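Gallery: Folding knit tops, living room set

Page maintained by Saodah Entili. Folding notes by Zbigniew Krajewska.

This gallery belongs to the laundry section of the Prutwood household pages. It covers short-sleeved knit tops in children's sizes, folded on a seat cushion instead of a table. Shirts with buttons, sweaters and anything with a hood are handled on their own pages.

A cushion is a poor folding surface in one respect: it gives under the hand, so creases pressed into the fabric come out soft. It has the advantage of grip. A slick polyester knit that slides off a tabletop will usually stay where it is put on woven upholstery. For small tops the trade is acceptable.

The method is the same one used on the Pumar page:

Hold the top by both shoulders and let it hang until the sides fall straight.
Lower the hem to the surface first, then lay the rest down toward you.
Smooth from the center out to the side seams.
Fold each side in by a third, sleeves included.
Fold the hem up to the collar, then once more if the drawer is shallow.

Printed numerals need a little care. Heat-applied lettering can crack if a fold line runs through it, and two printed faces pressed together in a warm closet may stick. Put the fold lines beside the numerals where the size allows it. On a very small top it often does not, and a loose roll is the better choice.

Ribbed trim at the neck tends to flip over. Turn it flat before the first fold or it will hold the wrong shape until the next wash.

Finished stacks can wait on low-pile carpet for a short time if it has been vacuumed. Light-colored carpet shows lint from red and navy knits, so check it afterward.

Red jersey, number 23, held with the hem at the back edge of the gray cushion. The striped neck ribbing is flipped down over the back.

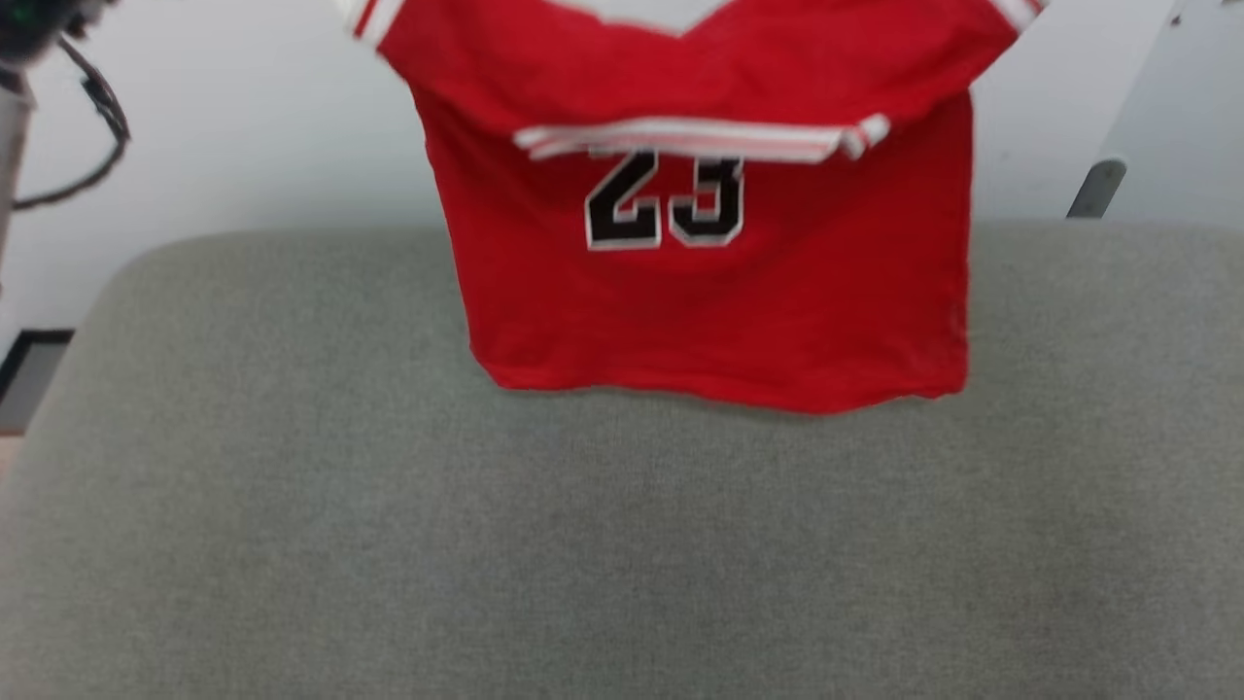

Light gray carpet along the white wall, toward the corner. 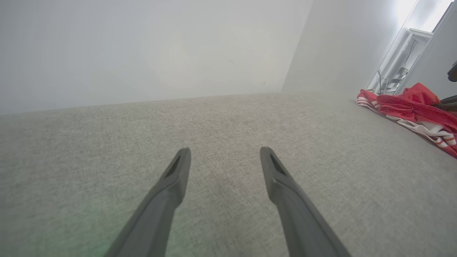
Storage depends on the drawer. Tops folded in thirds stand on edge in a drawer 4 inches deep or more; in anything less, lay them flat and keep the stacks short. Diễm Kiều asked whether a paper liner helps. It keeps snags off rough drawer bottoms and does little else. Rolled tops go at the front, numerals facing out.

Corrections to the folding order should go to Sohail Talpur. The towel gallery is next in this section and will be added in December.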